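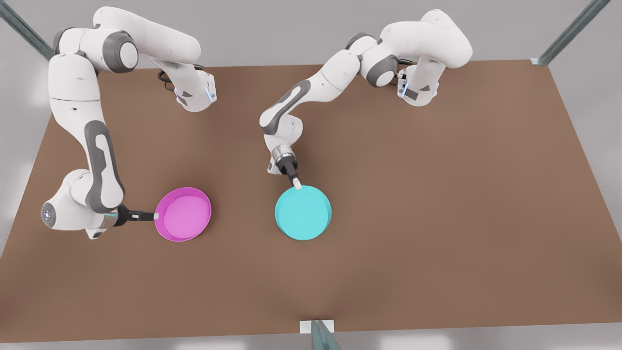 Starier two-arm kit: handle grasp slips in the simulator, and is the Runov finger set worth buying?

Posted by Anjana Marikar in Bimanual Setups

I am evaluating the Starier two-arm kit for a small kitchenware test bench. We have the simulator license only. The hardware order has to go in before the end of August, so I would like to settle the gripper question first.

The task is simple on paper. Each arm takes a shallow pan by the handle, lifts it, holds it level, and sets it down at a new position. The right arm takes the pink pan and the left arm takes the cyan one. I am using the stock parallel grippers and the stock pan models from the kitchen asset pack, with no changes to mass or friction.

The left arm is fine. It comes down from above with the fingers pointing at the table and closes on the end of the handle. The right arm comes in horizontally, low over the table, because with my current layout a top-down approach on that side puts the elbow too close to its joint limit. With the horizontal approach the pan rotates in the fingers during the lift. The rim drops and the pan ends up hanging from the handle tip. Out of 192 runs I logged the rotation as a failure in 17, all on the right arm.

What I have tried: higher grip force (no change past the default), slower lift (small improvement), and a finer physics step (the run time doubled and the result was the same).

The reseller, Siriwardena, suggests the Runov finger set, which has longer pads. It adds 1572 dollars to the quote for both arms. Before I ask for that money I want to know whether this is a finger problem or a planning problem. Also, does the slip rate in the simulator say anything about the real kit?

Kit version 2, default controller.

Nikola Stan

Mostly a planning problem, in my opinion. We have run the same kit for over a year, simulator and hardware.

The handle tip is the worst place to hold a shallow pan. The center of mass is out in the dish, so the full moment goes through whatever pad area you have. With the fingers coming down from above, the pads close on the sides of the handle and pitch is resisted only by friction across the pad face. With a horizontal approach it depends on how the wrist is rolled. If the fingers close left and right of the handle, you have the same friction problem. If they close above and below it, the pad length works for you and the pan has to pry the fingers apart before the rim can drop. Check the wrist roll in your grasp pose first. The asset pack ships more than one grasp per object, and the planner takes the first one that is reachable, which may explain why only some of your runs fail.

Second, move the grasp point inward. The default pose for that pan is at the very end of the handle so that the gripper body clears the rim. You can go closer to the dish than the default before the collision checker complains. Do it in small steps and look at the clearance on approach as well as at the final pose.

Third, your layout. If the right elbow is near its limit, the pans are probably too far toward that side. Shift both start positions toward the middle of the table and the top-down grasp should come back within range. There is no need to use different approaches on the two arms unless the test calls for it.

On the Runov fingers: we bought them. They are well made and the pads wear evenly. They help with pitch if the roll is right and do very little if it is wrong. They also add length at the tool, so you lose clearance when working low over the table, and every stored grasp has to be shifted. I would not put them in the first order. They bolt to the same flange and can be added later.

On simulator versus hardware: do not read the 17 as a slip rate. The contact model treats the pads as much stiffer than they are. Use the number to compare one grasp pose with another and nothing else.

mement_user

had the same thing with a saucepan. switched to the Mement gripper and it went away. more expensive though and you need their adapter plate. never tried it on the Starier arms, ours are a different make

Anjana Marikar

Wrist roll was the cause. The failed runs all used the second stored grasp, with the fingers closing on the sides of the handle. I removed that grasp from the right arm's list and moved the remaining one inward by one pad width. No rotation so far on a short batch; the full batch is running overnight.

I have left the Runov set off the quote. I still need to try the layout change, as the elbow margin on the right arm is smaller than I would like for the real hardware.

Nikola Stan

Check the margin with the pan lifted as well as at the grasp. On our bench the lift was the tighter of the two.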